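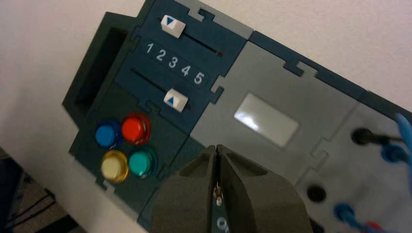 Notes on the task board, June 10, 2025

The board has now been given a permanent place at the Tavness workroom. Its panels join with jigsaw-style tabs, so that a section may be taken out and replaced separately. Visitors are asked to begin with the sliders, which share a scale numbered 1 to 5, and to move on to the push buttons afterwards. Both sliders should be returned to their starting positions before the next person takes a turn.

A further panel has been requested from Remum and is expected in September. The budget for it is 70 pounds, including delivery. Bookings remain open to all members.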